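3.2 Storage of parts between machining and inspection

Wheels leaving the finishing line at the Pristbridge works were, until June, carried to the inspection bench in open bins. Bartoš and Hnatiuk examined a batch of 700 taken from these bins and found 42 with damage to the rim or the central post that could not be traced to the cutting stage. Most of the marks were short dents on the ribbed outer edge, of the kind left when one wheel strikes another. The bins were therefore replaced with divided trays, and the remainder of this section deals with how parts lie in them.

Each tray is a blue plastic moulding with a raised outer lip and thin internal walls, forming a grid of square compartments. One wheel is placed in each compartment. The walls prevent contact between neighbouring rims, but they do not fix the attitude of the part. A wheel may rest flat with its post upward, lean against a wall, or stand on its rim, and all of these are accepted by the present loading instruction (Figure 4).
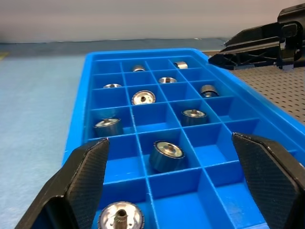
Figure 4. Metal wheels in a divided tray, showing flat, tilted and upright resting positions.

Attitude matters at the bench for two reasons. The inspector begins with the silver face, and a wheel standing on its rim has to be turned before the face can be checked. A tilted wheel also brings part of its rim against the compartment wall, and over a long carry the ribs may pick up plastic dust – a minor fault, but one that adds a cleaning step. MacLeish has suggested a shallow recess in the floor of each compartment to hold the wheel flat. This would need a new mould and would tie the tray to a single diameter, whereas the plain grid takes several sizes of wheel.

We kept the plain grid for the main trial. Loading was done by hand, with no instruction as to which face should be uppermost, and trays were carried singly. A total of 4000 wheels passed through the trays under these conditions. Damage was recorded by position on the wheel (rim, face or post) using the scheme set out in Section 2.4, and every marked part was checked a second time by Nyamweya.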